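Gerkis Completes Setup of Simulated Cell at Bunting Site

29 December 2019

Gerkis has completed the setup of the simulated version of its Levum cell, the single-arm handling station in service at the Bunting site. The work began in October and covered camera placement, joint limits and the surfaces of the virtual room.

Technical staff ran 2,935 trial cycles on the model. In 321 of them the arm stopped early, and the fault was traced to a wrong offset in the camera mount. The offset has been corrected, and the same value will be checked on the physical cell at its next service.
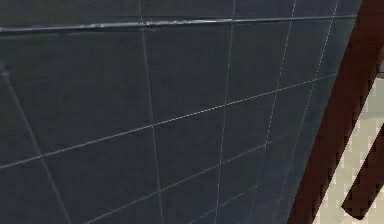

A rendered view from the simulation, with dark tiles, pale grout lines and a light gray strip.

The cell will continue to be serviced every 3,000 hours of operation. Under the new procedure, any change to the camera mount must be entered in the model and tested there before the arm is restarted. Todia will provide support for the software.

Share 14 | Comments 0
© 2019 Gerkis. All rights reserved. | Contact | Back to top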